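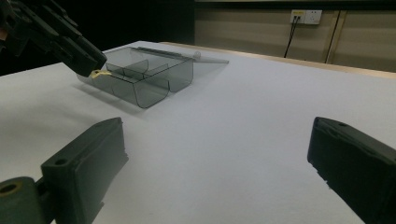 I have spent most of this month writing software whose whole job is to decide whether two clocks agree. They don't. They have never agreed, and I suspect they don't like each other. The wrist camera stamps its pictures with one clock, the arm controller stamps its joint angles with another, and for a year our logging code at Clukivell simply wrote both down side by side and hoped. On big objects you can get away with that. With a little pale yellow piece like the one up there at the rim of the gray divided box, being late by a bit means the policy learns to close its jaws on air, and it learns this very well. Neural networks are terrific students of your mistakes.

The logger is called Sikow. I named it in May, when I thought it would be a weekend of work and the name wouldn't matter. It is now 913 lines long and has a config file with opinions.

The old way went like this. A message arrives, you ask the computer what time it is, you write that down. Fine, except the message may have sat in a queue while the computer was busy saving the last one. So the stamp says when we noticed the picture, which could be well after it was taken. Add a busy disk and the error wanders around during a single recording, so you can't just subtract a constant and go home. I did try subtracting a constant and going home. I was back the next morning.

What I do now is dumber and works better. At the start of each recording the operator opens and closes the jaws 2 times, fast, touching nothing. The encoder sees a pair of sharp bumps. The camera, which has the fingers in view anyway, sees the same pair of bumps as a change in the pixels between them. Slide one signal against the other until the bumps line up and you have your offset. Do it again at the end and you can tell if it drifted. There are papers with much nicer math in them. I read several, felt bad about myself, and kept the bumps.

Running this over the Geum recordings was an education. Of 692 episodes, 610 lined up cleanly at both ends. The rest went into a folder I named "later," a word I use loosely. A few had the start bumps and nothing at the end, so the person recording had clearly had enough, and I can't blame them. Others drifted so far that I wondered whether the laptop had been asleep.

I haven't retrained on all of it yet. The small run on the cleaned set closes the fingers sooner, and in replay the predicted jaw width finally follows the real one instead of trailing it like a tired dog. Whether it puts small parts into small pockets any better is a question for the next batch of trials at Cumberg, where the floor shakes when the elevator goes by and every result comes with an asterisk.

Two things still bug me. The pixel trick gets confused if a hand passes between the fingers during the bumps, and my fix so far is a line in the instructions, in capitals. Also, Sikow still refuses to start if the config has a trailing space in it. I wrote that check myself and I can't find it.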